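印刷する | メールで送る

落ち葉と食堂の生ごみを土に戻す「クレルテトゥム」活動報告
エーベリ学院 環境課題研究班
文責:ツィオン・トゥファ
2021年1月24日

私たちの班が生ごみ堆肥に取り組むことになったきっかけは、チェルキネ寮の食堂の裏口です。夏の夕方にあそこを通ったことのある人なら、たぶん「ああ」と思い出してくださるでしょう。りんごの芯や玉ねぎの皮、スープをとったあとの野菜くずが大きな袋に入って積まれていて、風向きによっては自習室まで匂いが届きます。私も入寮したばかりのころは鼻をつまんで小走りで通っていたのですが、ある日、同じ班のヘルユ・サカラウスカスさんが袋の前で立ち止まって「うちの祖母なら全部畑に入れるのに」と言いました。その一言がずっと頭に残っていて、課題研究の題材を決める話し合いでふたりで同時に手を挙げることになりました。

班の名前「クレルテトゥム」には深い意味はありません。候補を紙に書いて並べたとき、声に出していちばん楽しかったものを選びました。発表のたびに司会の先生が言いにくそうにしているので、少し申し訳なく思っています。

■ やってみたこと

7月に、中庭の北側、自転車置き場の裏にある細長い空き地を使わせてもらえることになりました。もともとは草が伸び放題だった場所で、最初の仕事は草取りでした。刈った草もそのまま材料になるので、捨てずに塀ぎわに広げて乾かしておきました。

容器には、グルケックという木枠を積み重ねる形のものを使いました。ミンギュ(ノ・ミンギュさん)が家の物置から持ってきてくれた古い枠で、底板が抜けていたのですが、土に直接置くぶんには抜けているほうが都合がよく、そのまま使っています。枠は3段です。いちばん上の段は蓋を載せるために少し反りを削る必要があり、木工室のやすりをお借りしました。削っているうちに楽しくなって、頼まれていない角まで丸くしてしまったのは私です。

手順はとても単純です。食堂の方に野菜くずだけを別の桶に分けていただき、それを毎日、昼休みの終わりに運びます。枠の中に野菜くずを広げ、その上から乾いた落ち葉をかぶせ、スコップで軽く混ぜて蓋をします。雨の続いた週は中身がべたつくので、落ち葉を多めにして、ちぎった段ボールも足しました。肉や魚、油のついたもの、味つけの濃い残りものは入れていません。みかんの皮は入れるかどうかで班の中でも意見が割れ、けっきょく細かく刻めばよいということに落ち着きました。刻むのはなかなか骨の折れる作業で、冬になってからは指先がいつもみかんの匂いです。

落ち葉は思っていたよりずっと早くなくなりました。秋になれば山ほどあるのだから、と気楽に構えていたのですが、濡れた葉を袋に詰めたまま置いておくと、底のほうで板のように固まってしまいます。そこで、集めた葉は一度ひさしの下に広げ、かさかさになってから袋に移すことにしました。けやきの葉は崩れやすく、いちょうの葉はいつまでたっても黄色いままです。来年やる人がいたら、いちょうは別に取っておくことをおすすめします。

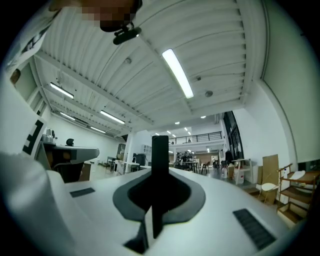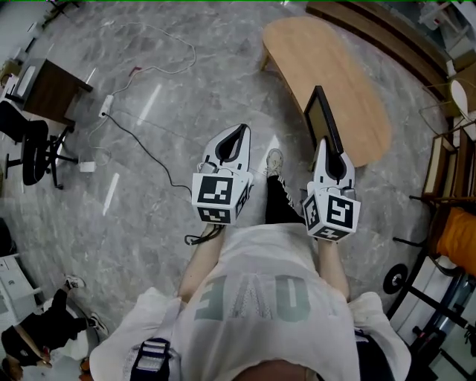 白い手持ちグリッパー(2枚目は両手に一つずつ)

■ わかったこと

年末までに食堂から受け取った野菜くずは、合計で491キログラムになりました。毎回、桶ごと台ばかりに載せ、桶の重さを引いて記録したものです。記録係はミンギュで、数字の横に「今日はかぼちゃ」「キャベツの外葉ばかり」と一言ずつ書いてくれたので、ノートを読み返すと食堂の献立がよみがえってきます。コロッケの日は玉ねぎの皮が多いとか、行事の翌日は急に軽くなるとか、そういうことは記録をつけて初めて気がつきました。

温度は棒温度計を真ん中あたりに差して測りました。仕込んで間もないころは、手をかざすだけで温かいのがわかるほどで、蓋を開けると湯気が立ちます。初めて湯気を見た朝のことは忘れられません。ヘルユさんと私は本当に飛び上がって喜んで、通りかかった下級生に変な顔をされました。寒くなってからは温度がなかなか上がらず、古い毛布を枠に巻いてみました。巻いた翌週に少し持ち直しましたが、ちょうど材料を切り返したあとでもあったので、毛布のおかげなのか空気が入ったおかげなのか、私たちの記録からは判断できません。

匂いについては、正直に書いておきます。うまくいっているときは森の中のような匂いで、食堂の裏口よりずっと気持ちがよいくらいです。ところが失敗も2回ありました。一度目は9月で、連休のあいだに蓋がずれて雨が入り、底のほうが真っ黒にどろどろになってしまいました。もう一度は、班の全員が「誰かが落ち葉を入れただろう」と思い込んで、何日も野菜くずだけを重ねていたときです。どちらも全部掘り出して、乾いた葉と混ぜ直すことになりました。寒い日に長靴で立ちっぱなしの作業はつらかったのですが、終わってから食堂でいただいた温かいミルクの味は格別でした。食堂のみなさん、あのときは本当にありがとうございました。

虫のこともよく質問されます。小さなはえは夏のあいだ確かに出ました。落ち葉を厚くかけ、蓋のすき間に布をはさんでからはかなり減ったように感じていますが、こちらは記録をとっておらず、あくまで班員の印象です。みみずは、入れた覚えがないのにいつのまにか増えていました。

■ まわりの方の声

できあがった堆肥の一部は、ふるいにかけて、校舎の南側の花壇に入れさせていただきました。花壇のお世話をされている理科のリマンタス・クースク先生は、手に取って握ったり崩したりしながらずいぶん長いあいだ眺めておられて、「まだ若いね。でも春まで寝かせればいい土になるよ」と言ってくださいました。玉ねぎの皮が残っているのも見つかってしまいましたが、怒られはしませんでした。

中間発表では、地域の園芸講座を受け持っておられるゲディミナス・リムクテさんから、切り返しの回数を決めすぎないほうがよいという助言をいただきました。私たちは計画表どおりに混ぜることばかり気にしていたのですが、それよりも中を見て、触って、乾いていれば水を、湿っていれば葉を、という具合にその日の様子に合わせるのだそうです。言われてみればその通りで、翌日から計画表の欄を「やった・やらない」から「今日の様子」に書きかえました。この欄には「むわっとしている」「しっとり」「きのうと同じ」など、班員の個性がよく出ています。

寮の人たちの反応もうれしいものでした。はじめのうちは「また生ごみの人たちが来た」とからかわれていたのに、秋の終わりごろになると、部屋で食べたバナナの皮をわざわざ届けてくれる人があらわれました。廊下で呼び止められて皮を手渡されるのは少し困りましたので、今は食堂の入り口に小さな桶を置いてあります。

■ これからのこと

冬のあいだは量を減らして続けます。枠がひとつだけだと、熟成させているあいだに新しいものを入れられないのが悩みでしたので、春までに2つ目の枠を作りたいと考えています。材料は木工室の端材で足りそうです。設計図はヘルユさんがもう描いてくれていて、蓋に蝶番をつけるという立派な案なのですが、蝶番を買うお金をどうするかはまだ決まっていません。

花壇では、堆肥を入れた側と入れていない側に同じ種をまいて、育ち方を比べる予定です。種は、小松菜と、ミンギュがどうしてもと言うひまわりにしました。小松菜のほうはうまく育てば食堂で使っていただけることになっていて、今からおみそ汁を楽しみにしています。結果は次の報告に書きます。

作業を手伝ってみたい方は、昼休みの終わりに自転車置き場の裏まで来てください。長靴は貸し出し用がありますが、大きいサイズばかりなので、足の小さい方は厚い靴下をお持ちください。落ち葉の袋の寄付も歓迎です(いちょうは少なめでお願いします)。

印刷する | メールで送る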